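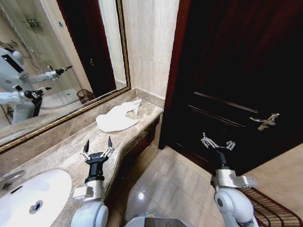
Unit 4: Vanity counter and mirror, guest bathroom
Course notes, Housekeeping Practice, Klinhom
Instructor: Abenezer Alemneh

4.1 Order of work

Work from high to low: mirror, backsplash, countertop, basin, cabinet front. The floor is covered in Unit 5. Remove used linen before any liquid is applied. A towel left lying on the counter goes to the laundry bag and is not used for wiping, even if it looks clean.

4.2 Mirror

Spray the cloth, never the glass. Liquid that runs down behind a gilded frame lifts the finish and darkens the mirror edge. Beaded moldings are dusted with a dry soft brush only. Fold the cloth in quarters and work in overlapping horizontal passes, then check the glass from the side with the room light on.

4.3 Marble countertop

Marble is a calcium carbonate stone and reacts with acids. Vinegar, lemon and descaler leave dull spots (etching) that cleaning does not remove. Use a pH-neutral stone cleaner. For the room kit, fill the 600 ml bottle to the 400 ml line with water before adding concentrate per the label.

Wipe toward the basin. On a counter with a curved front, follow the edge in one continuous pass, then wipe the underside of the edge – drips collect there and run onto the cabinet. Dry the backsplash joint by hand.

4.4 Basin and faucet

An undermount sink has no rim over the stone, so residue builds up at the joint under the counter edge. Use a soft brush. Rinse, then dry the chrome spout and drain with a separate cloth. Scouring powder is not permitted on either.

4.5 Cabinet front

Damp cloth, with the grain, dried at once.

Reading for next session: Waltari handout, page 33 (stone sealers).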